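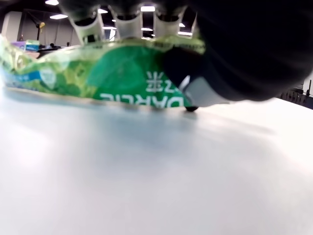 Where will the Zekero Cup boxing finals be held this year?
At Dunbar Hall in Peltley, which takes over from the Fondach Arena.

The change was confirmed by the promoters in a short statement, after the Fondach Arena's owners said repair work on the roof would run past October. Dunbar Hall holds 3,000 for boxing, a smaller house than the finals are used to, and tickets already sold will be moved to matching price bands. Fans who don't want to travel to Peltley can ask for a refund at the box office or through the original seller.

The card stays the same. There are nine amateur title bouts, one at each weight, with the heavyweights on last. First bell is at 6 p.m. and doors open an hour earlier. A total of 229 boxers entered the regional rounds in the spring, and 20 clubs still had someone left in the draw after the quarterfinals.

The Peltley club has three finalists and will be boxing at home for the first time since the event began. Its coaches said the switch won't alter their training plans, though they expect a louder crowd than they would have had at Fondach. Two of the three lost at the semifinal stage last year. The third, a lightweight, is new to the competition.

Weigh-ins will take place in the hall's lower gym on the morning of the finals and will be closed to the public. Parking at Dunbar Hall is limited, and the promoters are asking people to use the lot behind the bus station. A last batch of standing tickets goes on sale at noon once the new floor plan has been approved.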